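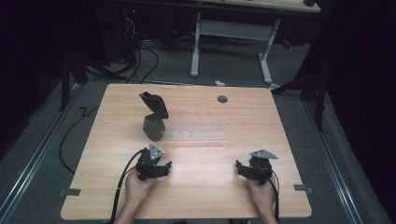 Notes on Folding Heavy Sheet at the Pale Table

August 16, 2018
Filed under: Workroom, Materials

Readers of this blog will be aware that the workroom was rearranged over the summer. The tables now stand on the dark gray carpet, and the one with the rounded corners has become the principal surface for folding and trial shaping. The present entry records the reasons for that choice and sets out the current procedure for handling thick, flexible sheet.

The top is light wood with a pale grain. Dark material is easily read against it, and a folded piece that stands up from the surface throws a shadow faint enough that its outline remains clear. The previous table, purchased from Mustonen, was stained nearly black. Edges were lost on it constantly, and two covers were cut short as a result. It has been passed on to a neighbor, who keeps seedlings on it.

The softened corners are also to be commended. A wide sheet may be drawn over them without catching, and one may pass along the side of the table without injury to the hip. Cables remain on the floor at the far side and require attention when walking behind the table. A tray for them has been ordered from Hormont and is expected in November.

Regarding the sheet itself
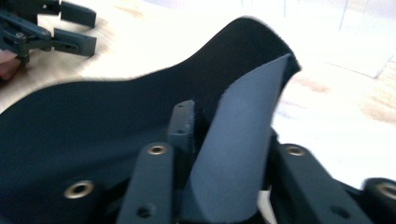 Itziar Goicoechea

Black sheet of this kind does not crease in the manner of paper or cotton. When it is lifted from beneath, it rises in a wave, and the corner rolls over of its own accord. Any attempt to press it flat at that point will only move the curl farther along. I have therefore adopted the practice of supporting the raised corner from the underside and allowing the remainder to settle on its own weight before the fold is made.

A cleanly cut edge is of considerable assistance. Even so, a slight fuzz will show wherever the light strikes it. Correspondents have asked whether this should be trimmed or singed. I do neither. The fuzz is concealed once the binding is attached, and repeated trimming has, in my experience, ruined more edges than it has improved.

The covers in preparation follow the Bredance pattern, with one alteration to the flap. The published pattern calls for a finished width of 415 millimeters. I have retained that measurement but added a 40-millimeter allowance on the folded side, which the pattern omits. Persons using the thinner Flemis material may find the allowance excessive and should test a scrap piece first.

Valtteri Hirvonen has written to suggest that folded pieces be stored upright. I tried this for several weeks. The narrower pieces lean and then open, and the wider ones hold their shape reasonably well. Flat storage between two boards is still my preference for anything that is to be sewn.

Comments on this entry are open. Questions concerning the flap alteration should be left under the earlier post on bindings, where the measurements are given in full.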